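Guvex
Fio sobre a remontagem da comédia "Setstead", vista do lado da técnica. Trabalhei na operação de som e luz das duas primeiras semanas. Não é crítica, são notas. 1/

A peça tem oito cenas e um único cenário fixo, a sala de espera de uma conservatória. O texto é de Rhiannon Eynon, que também faz a funcionária do balcão. A versão original era um monólogo; esta tem quatro atores.

Deixas de luz: 307 no caderno. Para uma comédia de palco é muito. A maior parte são variações de 3 a 5% no contraluz, que o público não regista conscientemente mas que marcam as mudanças de senha no painel.

O painel de senhas é o verdadeiro parceiro de cena. Está ligado à mesa de som por OSC e cada mudança de número dispara o mesmo toque, com a mesma duração. Eynon constrói o ritmo sobre isso: fala, toque, silêncio, fala.

Problema da primeira semana: o toque entrava por cima do riso. Numa sala com reverberação longa, o riso ocupa a mesma banda do toque (1 a 3 kHz) e a deixa perdia-se. Tínhamos duas opções – subir o nível ou esperar.

Subir o nível foi testado num ensaio geral. Resultado mau. O público ouvia um alarme e parava de rir. Passámos todas as deixas do painel para disparo manual, com espera pela queda do riso.

Critério de disparo definido com o encenador, Arnar Mikkelsen: carregar quando o riso está a descer e ainda se ouve. Se a sala já está calada, a deixa vem tarde. Isto não se programa, aprende-se ao fim de algumas récitas.

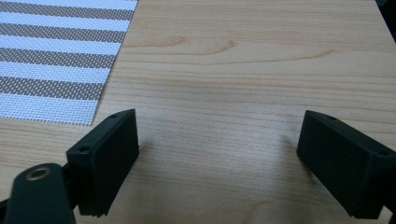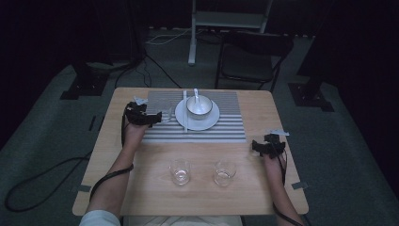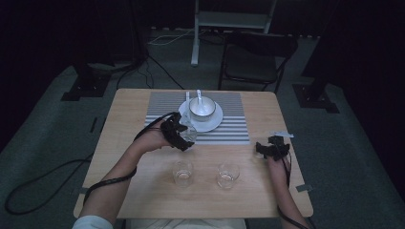 SEGUNDA PARTE: OS ATORES

Sang-wook Kwon faz o utente que perdeu a senha. Vem da improvisação e nas primeiras récitas mudava a ordem das réplicas da cena 2. Em termos de operação, isto obriga a ter as deixas agrupadas por assunto e não por sequência. Refiz o caderno duas vezes.

Acabou por fixar o texto quase todo. Manteve livre a passagem do formulário, em que lê os campos em voz alta e inventa as respostas. Durou entre dois e seis minutos, conforme a noite. A luz fica estática durante esse tempo.

Grímur Eskildsen tem o papel com menos texto: o segurança. Está em palco do início ao fim e tem nove réplicas. Todas provocam riso. Do ponto de vista técnico é o ator mais fácil de seguir, porque respira sempre no mesmo sítio antes de falar.

Sigrún Brynjólfsdóttir só entra na cena 8, como diretora do serviço. O microfone dela fica em mudo mais de uma hora. Em janeiro, numa das récitas, a bateria do emissor falhou antes da entrada. Fez a cena inteira sem amplificação e ouviu-se até à última fila.

Desde então há verificação de bateria no fim da cena 5, por rádio, com confirmação dos bastidores. Acrescentei ao caderno como deixa normal, com número próprio, para não depender da memória de quem estiver a operar.

TERCEIRA PARTE: COMPARAÇÃO COM A VERSÃO FILMADA

Muita gente conhece "Setstead" pelo especial gravado pela Khurana. São objetos diferentes. A gravação tem 58 minutos, a versão de palco anda pelos 95 sem intervalo. As cenas 3 e 6 não existem no filme.

Na gravação o riso foi misturado baixo e com compressão visível nas transições. Percebe-se o corte entre takes pela cauda da sala, que desaparece de repente. No palco a pausa depois da réplica do formulário é o dobro e funciona melhor.

A montagem também corta para o rosto de Eynon em cada piada. Perde-se o segurança ao fundo, que reage sempre meio segundo depois dela. Quem só viu o filme não sabe que essa reação existe.

A Dandumex, que produz a digressão, pediu uma versão reduzida para salas pequenas. Menos projetores, painel de senhas mais leve, som sem subwoofers. Estamos a passar o caderno para cerca de metade das deixas. O contraluz é o primeiro a sair.

O que não pode sair: o toque, o disparo manual e o silêncio da cena 7. Esse silêncio está marcado no guião com uma linha em branco e foi a parte mais discutida dos ensaios. Mikkelsen queria-o mais curto. Eynon não cedeu. Ficou o dela.

Para quem for ver: os lugares laterais perdem parte do painel. Da plateia central, a partir da quinta fila, vê-se tudo. O balcão tem melhor som do que a plateia, pelo menos na sala onde estivemos.

Perguntaram-me pelo software de disparo e pela lista de material. Ponho noutro fio, depois de fechar a versão reduzida. O patch ainda vai mudar.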